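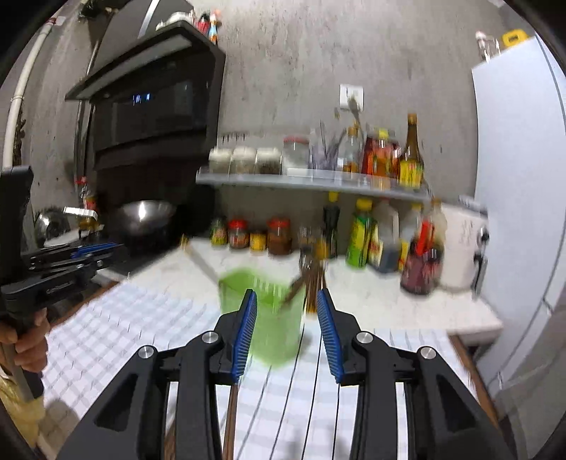

Rania Lahlou

28 Jan 2023

So I finally got both sets of finger pads on the hand grippers and spent a whole afternoon in the kitchen picking up chopsticks. Very glamorous! I'd been putting it off for ages because the Skuvness pads (the smooth gray ones I used back in July) were fine on mugs and boxes and I didn't feel like changing anything. Then I tried a chopstick with them and it rolled. Every time.

The new ones are the blue ribbed pads, and wow, what a difference on thin round stuff. I did 30 grabs with each set, one stick at a time, off the counter and into the green holder. Smooth pads dropped 11 of them. Ribbed pads dropped 2, and both of those were me squeezing too early.

What I still can't do well is a stick that's touching its neighbors. The jaws want to take the lot. I had better luck coming in at the fat end, where the gold tip is, and with one gripper in each hand I could sort of nudge the others away first. My wrists hated it (these things get heavy after a while, especially the left one for me).

The grid sheet is staying, by the way. It makes it so much easier to put a stick back at the same angle between tries.
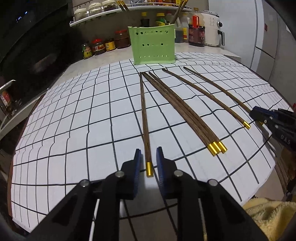 Ghazal Vahidi thinks I should be going in much lower with the jaws nearly closed, and that ribs running along the finger would hold a round stick better than ribs running across it. I've got a spare pair to cut up, so that's next. If anyone has tried softer pads on the same gripper, tell me how long they lasted!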